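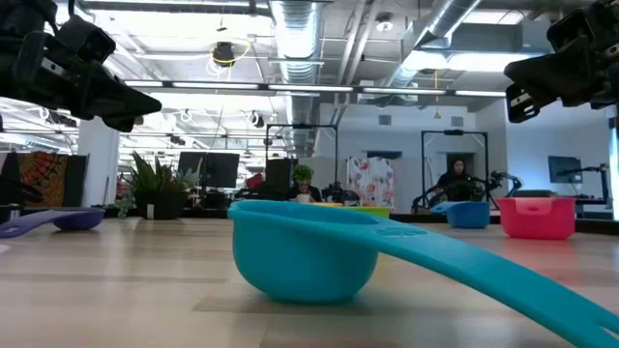
Collection for the scoop-sorting task resumed on Saturday at the Butard station, following the revised instruction sheet. The target for this task is 300 accepted examples. Each example begins with the scoops placed on the table or in a container and ends when every scoop has been put in the container named by the prompt. The starting layout in use has the large turquoise scoop nearest the fixed camera, the purple scoop to its left, and one light blue handle resting on the rim of the blue container. The turquoise scoop is to be presented with its bowl upright. Operators have tended to take it by the handle close to the bowl, where the oval cutout is, and this is acceptable provided both grippers return to their raised position before the recording is closed.

Numbering continues from the Vallico set. The first example of the session is 423.

Rejected: 3. In 2 of these the operator began moving before the prompt had been logged. In the third, the purple scoop was released above the wrong container and then corrected. The sheet does not say whether a corrected placement should be kept. The recording has been set aside under "review" and has not been deleted. The Pumphrey group keeps such cases and labels them as recoveries; it is proposed that we adopt the same practice, subject to agreement at the December meeting.

Layouts. It was noted that successive examples were becoming too similar. Operators are asked to change the direction of at least one handle between examples, including directions that are awkward for the left arm. Containers may be exchanged with one another but should remain toward the back of the table.

Prompt wording. "Scoop" and "measuring cup" have both been used in the log. Please use "scoop" throughout. Earlier entries will be amended when the files are moved to Sullstead.

Outstanding: confirm the left gripper calibration before the next session; print the revised sheet for the second station.

Station closed 4:40 p.m.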